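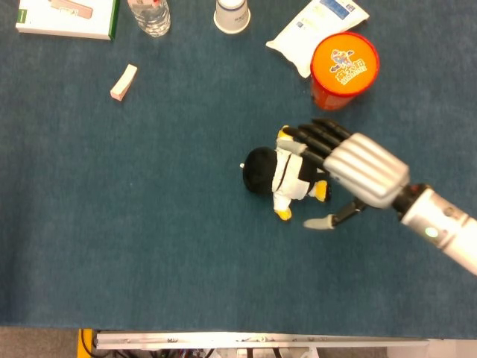
*A small plush doll with a black head, white outfit and yellow limbs, on blue-gray carpet beside an orange lidded container.*

A **plush doll** is a soft toy in the form of a figure, made from a fabric shell sewn around a loose filling. Small plush dolls are sold as toys, bag charms and desk ornaments.

## Construction

The shell is usually cut from short-pile polyester. Head, body and limbs are sewn separately, turned right side out, filled through an opening and closed by hand with a ladder stitch. Clothing may be removable or may form part of the body shell, with trim and stripes added as separate strips. Pompoms and tufts are anchored through the seam allowance.

Filling is most often polyester fiber. The Jundmont pattern series lists 13 shell pieces for its smallest figure and recommends a seam allowance wider than the pile height.

## Care

Surface washing with a damp cloth is suitable for most small dolls. Dolls with contrasting dark and light fabrics should be tested for color transfer before soaking. After a full wash, the filling should be left to dry for 48 hours. Direct heat can mat the pile.

## Storage

Dolls are best kept uncompressed, away from sunlight and food packaging. Rigid lidded containers protect against dust but should be opened from time to time in humid rooms.

## See also

- Bean bag toy
- Rag doll
- Stuffed toy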